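Break room and kitchenette walk-through, Pasley building, second floor
My notes as I go, same order as the printed sheet

1. Exits and walkway
OK. The door to the back stairs opens all the way and latches by itself. Somebody had parked a stack of folding chairs behind it last time and they're gone now – thank you, whoever you are! The exit sign is lit, and the little test button does what it should.

2. Fire extinguisher
OK, with a grumble. Needle in the green, pin and seal in place, bracket solid. But the tag is filled in with pencil and I can hardly read it. Pen next time, please.

3. Outlets near the sink
NEEDS WORK. The left one trips and resets fine. The right one trips, and then I have to lean on the reset button to get it back. I've put tape over it and sent a request to Bensaid, who did the wiring in here. Please leave the tape alone until they've been.

4. Counters and food prep
OK. Wipe up after yourself and keep bread and such on a plate, which most people do. The caulk along the back edge is starting to lift, so I've put it down for spring.
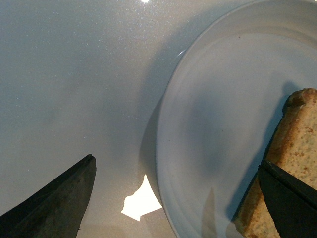
5. Circuit load
This one gets a long comment, sorry. The kitchenette runs on one 20 amp circuit. The kettle is marked 900 watts and the space heater that keeps sneaking in from the front office is marked 2000, and I really don't want those two going together with the microwave. The heater isn't allowed on this floor anyway (it's in the Bidusus lease, page 2, if you want to argue with me). I carried it back downstairs myself.

6. Small appliances
OK. Cords checked end to end, no nicks, no scorch marks on the plugs. Crumb tray emptied – it was due. Nothing is plugged into a power strip, and I'd love for it to stay that way.

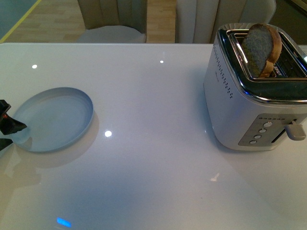
7. Smoke alarm
OK. Pressed, screamed, stopped. It's the Grorndale model with the sealed battery, so there's nothing to swap out. I did vacuum the dust off the grille.

8. Floor
NEEDS WORK. The mat by the fridge curls up at one corner and I caught my toe on it twice just doing this list. Either we flatten it or it goes in the dumpster, and I'm leaning toward the dumpster.

9. First aid box
PARTLY. Plenty of bandages, burn gel still good, no tweezers. There were tweezers in February! If you borrowed them, drop them back in the box and I won't ask.

Still open: items 3, 8 and 9. I'll be back Saturday morning to look at the outlet and the mat.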